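Total, que el martes me planté en la jornada de puertas abiertas de Kullitar, la fábrica de galletas que hay a las afueras de Flidton, y salí oliendo a mantequilla hasta las cejas. ¡Qué maravilla de sitio! Nos juntamos 18 personas en el primer turno y nos guió Sumaiya Khondokar, jefa de obrador, que habla a toda velocidad y se para a saludar a todo el mundo (lo agradecí, así me daba tiempo a probar cosas).

Lo mejor, los hornos. El grande mide 63 metros y las galletas de jengibre tardan 12 minutos en recorrerlo de punta a punta. En diciembre lo tienen encendido día y noche. Luego pasamos a la sala de catas, donde me enamoré de la Jirley, una de limón con sal que todavía no ha salido a la venta y que yo compraría por cajas.

La tienda, regular: mucha cola y las latas bonitas ya agotadas. Si vais, id a primera hora y aparcad en la calle de atrás, que el aparcamiento cuesta 8 euros.

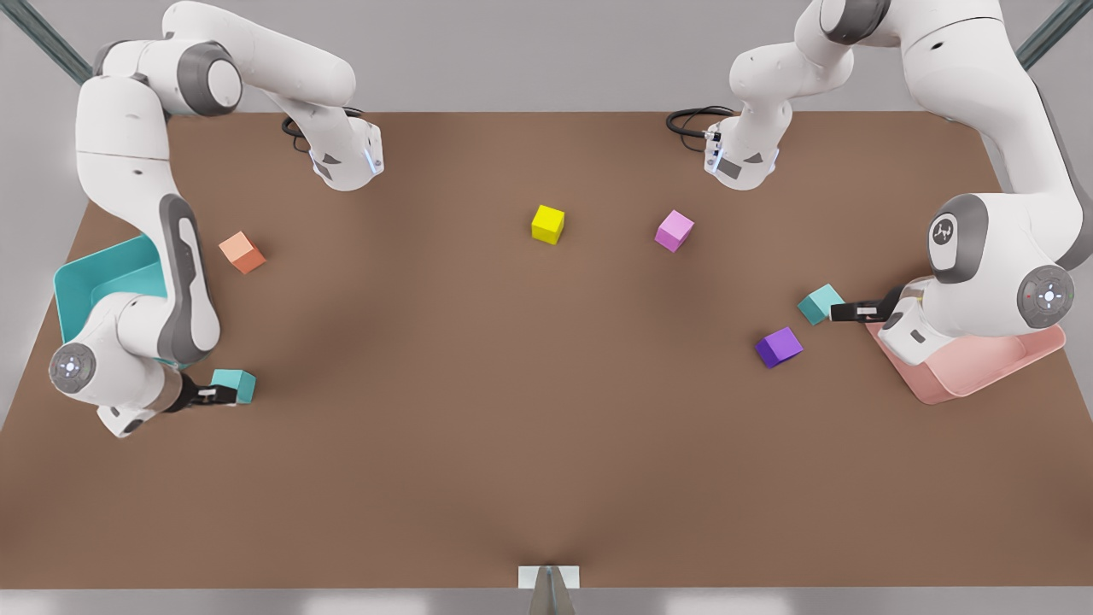 Dos brazos blancos, cubos de colores y un par de cajas abiertas, en simulación por ordenador.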